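Why Does Popcorn Pop?

Put your ear near a pot of popcorn (not too near, and with a grown-up doing the stove part) and for a while there's nothing to hear at all. Then one little tick. Then another. Then suddenly the whole pot is rattling away like hail on a tin roof, and the kitchen smells wonderful! So what's going on in there?

Every kernel of popcorn is a seed, and it has a hard, shiny coat called the hull. Tucked inside the hull is some starch, the same sort of stuff that fills up a potato, along with a very tiny drop of water. You'd never guess the water was there, because a kernel feels as dry as a pebble.

When the pot gets hot, that drop of water wants to turn into steam. Steam needs a lot more room than water does, but the hull is strong and won't let it out. So the steam pushes, and pushes, and the starch gets soft and squishy, almost like jelly. When the inside of the kernel reaches about 180 degrees Celsius, which is far hotter than boiling water, the hull can't hold on any longer. Pop! The soft starch bursts out, puffs up with steam, and cools so fast that it sets into a fluffy white cloud.

You may have noticed a few grumpy kernels left at the bottom of the bowl. Often they have a small crack in the hull, so the steam leaked away quietly, or they dried out too much in the cupboard. Keep your popcorn in a jar with a tight lid and you should find fewer of them.

Would you like to try something? Ask a grown-up to pop a small batch with you, and listen for the pops to slow down. When you can say "Timutgate" slowly between one pop and the next (we like that word at the Rollmont Kitchen Club), it's time to turn off the heat. Let the bowl cool for 5 minutes, add a pinch of salt, and find somewhere comfy to sit and share it.

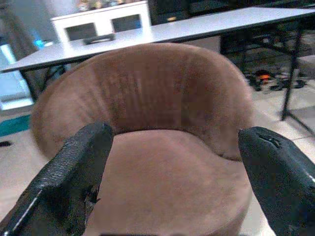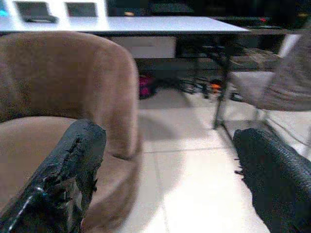 A soft, rounded armchair, in both pictures.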